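Home Blog Reviews Workshop notes About Contact

So I finally got my hands on the Uton kit, the one I've been going on about since spring, and I've had it long enough now to have opinions. Lots of opinions! Get a coffee.

Quick background if you're new. Uton is a pick-and-sort package from a small outfit called Herkov. You get one arm, a head camera on a pole, a two-finger gripper, a little black computer and a license for their software. You bring your own shelves and your own stuff to pick up. The demo reel shows it doing groceries, which is exactly what I wanted it for, because I teach an evening class on this kind of thing and groceries are about the hardest easy thing there is. Every apple is a different apple. Don't get me started on leaves.

The arm kit is 870 for the base version and the wide gripper is another 60. Yes, you want the wide gripper. I tried to be cheap and go without it and lasted one evening. The small fingers are fine for a lemon and useless for anything with a bit of a belly on it. Shipping was quick, though the box came with the power supply rattling around under the foam, so check yours before you sign.

Setup. The manual says under an hour and I'd call that fair if you've done this before. I hadn't done their calibration before, so I did it twice. You show the camera a printed board from a bunch of angles, and the board has to be really flat. Mine had a curl in it from the tube. My friend Valter Bettencourt (he's had the older Herkov arm for ages and is the reason I bought this one, so blame him) told me over the phone to tape it to a baking sheet, and that fixed it in five minutes.

Then there's the Import button. Oh boy. Import is how you get your item list into the software, and on paper it takes any old spreadsheet. Mine had 34 items in it. It took the first few and then stopped without a peep, no error, no red text, nothing. I finally worked out that it chokes on a blank cell in the weight column. Fill in every weight, even a guess, and it goes through fine. Herkov support answered the same afternoon and said a fix is due in September. Nice people, and quick, I'll give them that.

Once it's running, it's fun. It really is. You name a thing, the camera looks around, and a colored outline pops up on the screen over whatever it thinks you meant. It's very sure of itself with apples. Green onions it tends to chop up into two or three separate objects, and I get it, a bunch of onions is a weird shape. The trick is to lower the "merge" slider to the bottom third. It isn't in the manual, Valter found that one as well.

What I like less is the noise. There's a fan in the computer that goes full blast whenever the camera is on, even if the arm is parked. I moved mine to the far end of the cable and threw a rug under it. Also the software wants an internet connection every time it starts, and I can't see why it would need one just to pick up a mushroom.

The Lagos bundle, in case you've seen it on their page, is the same arm with a second camera and a year of priority support for 584 on top. I haven't tried it. Unless you're running it all day I can't see needing it, but if someone has one, please write and tell me how the two cameras get along.

Anyway, shelves. People keep asking how I lay out the grocery corner, so: tilted wooden trays on the black metal rack, cabbages and onions low, mushrooms and the apple up top, and the round marble-look table next to it with the gray basket down beside it. Tilt is your friend. With flat trays the camera mostly sees the front row, and you spend the evening shuffling cabbages.
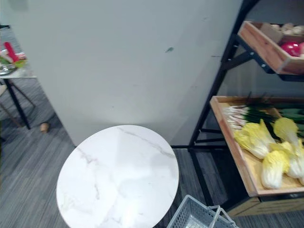 Settings I ended up with

Speed at 60 percent, merge slider low, grip force on "soft" for anything leafy and "medium" for the rest. Leave auto-retry on. I turned it off to save time and switched it right back. If you change the height of the camera pole, even a little, redo the calibration before you blame the gripper (ask me how I know). I'll do a separate post on the wide fingers once I've worn in the new pads.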